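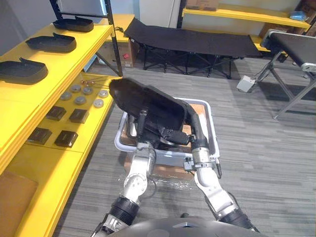 Where should the bin go when I'm sorting shoe parts?

Put it on top of a sturdy cardboard box, right beside the shelving unit. You can then lift a part out and set it on its shelf without stooping or carrying it across the room.

5 min read

Section 3: Setting up your sorting corner

Welcome to the part of the Grakis guide that people tend to enjoy most! By now your shelving unit is standing and you have read the notes on levelling it in Section 2. This section covers the bin, the box under it and where each kind of part lives. Set aside 30 minutes for your first go. It gets much quicker after that.

3.1 Before you begin

You will need:
– the shelving unit, fully assembled
– one rectangular plastic bin
– one plain cardboard box, empty and taped shut
– a soft brush and a dustpan
– sticky labels and a thick pen

Brush the carpet before anything goes down on it. Powder and crumbs from old soles and dried glue get everywhere, and they love to cling to black fabric.

3.2 Placing the box and bin

1. Stand the box on the floor with its taped side up. Leave a gap of 20 cm between the box and the shelving so your knuckles don't catch.
2. Press down on the top with both hands. If it sags, swap it for a stronger one or fill it with folded packing paper.
3. Set the bin squarely on the box. The rims should be level, and no corner of the bin should hang over.
4. Give the bin a gentle nudge from each side. It should stay put. If it slides, lay a strip of non-slip matting underneath.

CAUTION: Never lean on the bin or use the box as a step. Keep the load in the bin under 4 kg.

3.3 Giving every part a place

Soles, discs and pads each get their own stretch of shelf. We like the soles laid side by side with the toes all pointing the same way (you can spot a left among the rights in a second), the discs in tidy rows, and the square pads flat at one end.

1. Empty the bin onto a clean sheet and group like with like.
2. Put the soles out first, as they take up the most room.
3. Add the discs. Keep them in a single layer – stacks look neat for a day and then topple when you reach past them.
4. Lay the pads down with their edges lined up.
5. Write a label for each group and stick it to the front of the shelf.
6. Return anything hollow or bulky, such as uppers and moulds, to the bin.

NOTE: The Grakis shelf has room for 41 discs if you fill one level edge to edge. Fewer is nicer to work with. Leave yourself some finger space!

3.4 Handling hollow pieces

Uppers and moulds deserve a little extra care. Use two hands, one at the toe end and one at the heel, and hold the piece over the bin while you look it over. Tip it so the opening faces you and check inside for loose stitching, grit or a forgotten scrap of lining. Any crumbs will then drop into the bin.

CAUTION: Don't lift a piece by soft material at the heel alone. It can stretch, and a stretched heel is a real nuisance to put right.

If you have the Bošković lining kit, fit the linings at this stage, before the pieces go back. Part 280 in that kit is the small one for children's sizes.

3.5 Keeping the floor clear

Fold away anything you aren't using, cots and benches included, or push it well back from the shelving. You want a full stride of open carpet on your side of the box. Brush up at the end of each session, and lift the box now and then to get at what has crept underneath.

3.6 If something isn't right

The bin rocks: check the tape on the box for a lump, then check that the carpet is flat below it.
Discs roll off: turn them onto their flat faces, or add the Jinano edge strip.
Labels peel: wipe the shelf with a dry cloth and press each label down for a slow count of ten.

Once your corner is working well, carry on to Section 4, where we pair up the soles and start matching them to uppers.

14 shares | 3 comments

Detholm Guides – Contact us | © Detholm | Back to top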